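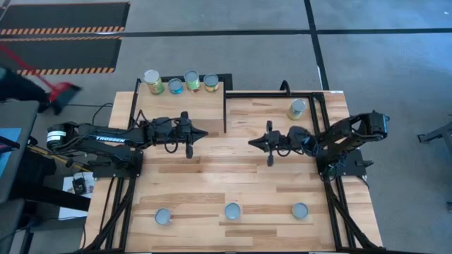
## Pluddale canned food drive closes Sunday, shelves still short

PLUDDALE. The January can drive at the Drarnilau community pantry wraps up Sunday afternoon and the count is behind last year. As of this morning, 211 cans logged. Goal was higher, and the pantry says it will keep the doors open an extra hour to try and close the gap.

Vegetables are doing fine. Soup is not. Fruit in juice, tuna, beans with no added salt, all wanted. Pull-top lids are a big plus, a lot of households that pick up here don't have a can opener that works. Tall cans and short cans both fine. Glass jars no, sorry, the shelving can't take them.

Sorting happens on the butcher-block table by the side entrance. Green and yellow labels usually go together along the raised back, upright, so whoever is boxing can read them without picking each one up. Anything with a torn label goes to the other side and gets checked. No label at all, it can't be given out.

**What changed this year**

Boxes are smaller. Last winter's held 22 cans and people had trouble getting them up the stairs at Povodex Court, so it's 14 to a box now. That means more boxes, and the pantry is short on those too. Clean, flat cardboard can be left at the side door anytime before noon. Please no produce boxes with holes in teh bottom.

Pickup is still by street. Even numbers in the morning, odd in the afternoon. Last month 76 households came through and the line went past the bus stop, so bring a coat. Deliveries for people who can't get out are on the Marty van as before. The van list is full for this week but there's a waiting list at the front desk.

**Dates and dents**

Same question every year so here it is again. Small dents OK. Dents on the seam or the rim, no. Bulging, leaking or rusty cans should go in your own trash, don't bring them in. Cans past the printed date get set aside and looked at one by one, which takes time the pantry doesn't really have right now, so check before you bag them up.

Drop-off is at the side entrance off the parking lot, not the front. The front bell is still broken. If the side door is shut, knock loud, there's usually music on.

The pantry will post the final number on the door after closing Sunday. Leftover soup, if there is any, goes to the school break bags. Next drive is expected in the spring, no date set yet.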